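Inicio | Asignaturas | Materiales | Avisos | Contacto
Imprimir esta página – Enviar por correo
8 de octubre de 2021
Taller de Hardware Grultwood

Unidad 9. Montaje y revisión de equipos de sobremesa

La presente unidad se imparte en el aula 337 y comprende 2 sesiones. El alumnado deberá haber leído la guía de seguridad publicada en julio en la plataforma Flirkero.

9.1. Preparación. Antes de retirar el panel lateral se desconectará el cable de alimentación y se mantendrá pulsado el botón de encendido durante 10 segundos. La torre se trabajará tumbada, con el interior hacia arriba. Es obligatorio el uso de pulsera antiestática.

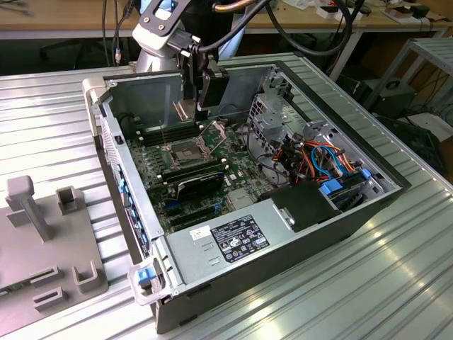
9.2. Memoria. Los módulos se sujetarán siempre por los cantos. Se comprobará la posición de la muesca antes de ejercer presión y se consultará en el manual de la placa el orden de ocupación de las ranuras.

9.3. Procesador. El zócalo se abre liberando la palanca y levantando el marco de retención. El procesador se deposita en vertical, sin empujar, haciendo coincidir las marcas de orientación – un contacto doblado inutiliza con frecuencia la placa. La pasta térmica se aplicará una vez cerrado el marco.

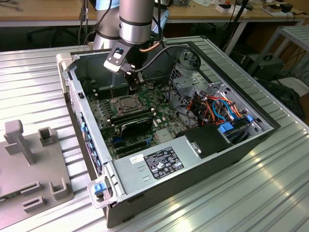
9.4. Tarjetas de expansión. Se liberará la pestaña de la ranura antes de extraer la tarjeta gráfica. La fuente de alimentación no se abrirá en ningún caso.

9.5. Entrega. Cada grupo presentará la ficha Alum cumplimentada, con una extensión de hasta 2 páginas. Las incidencias se anotarán en el registro Ghiță del aula.

Volver | Unidad anterior | Unidad siguiente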